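Towel folding station – gallery and kit costs

Updated 18 Oct 2021 – Rasmus Dambrauskienė

Quick one before the budget round closes. People keep asking what the folding arm is for and why it has a line of its own in next year's equipment plan, so have put up some pictures of the work and the numbers next to them. Will tidy the page when I get a minute. Prices are what we were quoted, before VAT. Delivery not included unless I say so.

Background for anyone new – we do towels for small guest houses and two swimming clubs. Sheets go out to another laundry and always have. Towels stay with us, every colour and thickness going, and the folding is what holds everything up on a Friday. Arm is on loan from Skasia until December. After that we buy it, extend the loan or send it back. All three are costed below in some form.

Striped and spotty ones. Terry, pastel stripes with turquoise dots, hem with the little aqua and white bars. Good test item becuase the hem is easy to tell from the rest. Fingers are the yellow ones that came with the arm, they're on the spares list further down. 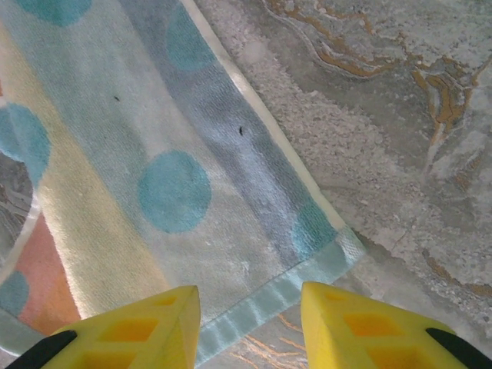 Do we need to buy a new table as well if we buy the arm?
Not this year. The existing worktop is level enough and the base plate bolts to the stand next to it, so the table has been taken out of the plan. If we go to two arms it comes back in.

Costs so far, single arm:

Loan extension, Skasia, per month – 636
Gripper set with spare fingers, Toom – 1,425
Wrist camera, mount and cabling, Mundska – 1,657
Installation and one day of training – quoted with the arm, waiting on paper copy

The arm itself is not in the list as Zisier and Skasia quote it differently. Zisier want the controller as a separate line, Skasia roll it in. Have asked both to redo it the same way so we can compare. Zisier answered, Skasia have not. Will chase.

Lead time on the gripper set is 4 weeks. Order has to go in by early November or we end up paying another month of loan with worn fingers, and I would rather not have that conversation with accounts twice.

On spares. Last year we bought one of everything for the tunnel dryer and then waited ages for a belt. Same mistake not wanted here. Fingers are a wear part, cables are a wear part, budget for both from the start. Camera is less of a worry, but the mount is plastic and someone will knock it sooner or later.

Things still not costed – guarding round the stand, a second e-stop by the door, electrician for the extra socket. Ask for all three in one visit. Also a lockable cupboard for the spares, they walk.

Patterned lot next. Beige and peach-orange with the teal design woven in, and a mostly teal one with a wide white hem. Looped fabric, woven edges down the side, labels on some. This mix is why we are asking for the softer finger option in the Toom quote, same price, just needs ticking on the form. Plain white hotel towels would be a simpler purchase but that is not what our customers send in.

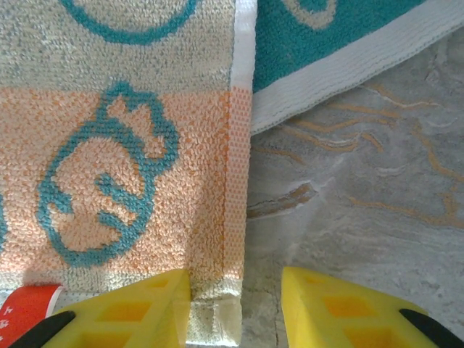
Peach and beige terry with the teal pattern, teal towel top right, fingers at the selvedge.

If you are putting together something similar for your own site, my advice is get the loan first. Monthly cost looks steep on paper but it showed us which extras we need and which were brochure stuff. We had a vacuum tool in the first draft of the plan. Gone now, along with its compressor.

Also read the service contract before you compare prices. One of ours covered call-outs and no parts, the other was parts and no call-outs. Took me an afternoon to spot that. Ask for the hourly rate in writing, and ask what happens when the software licence runs out, we still havent had a straight answer on that from either supplier.

Full spreadsheet is in the shared folder under Equipment, tab three. Comments in the yellow column please, not by email. More pictures when the bath sheets have been through.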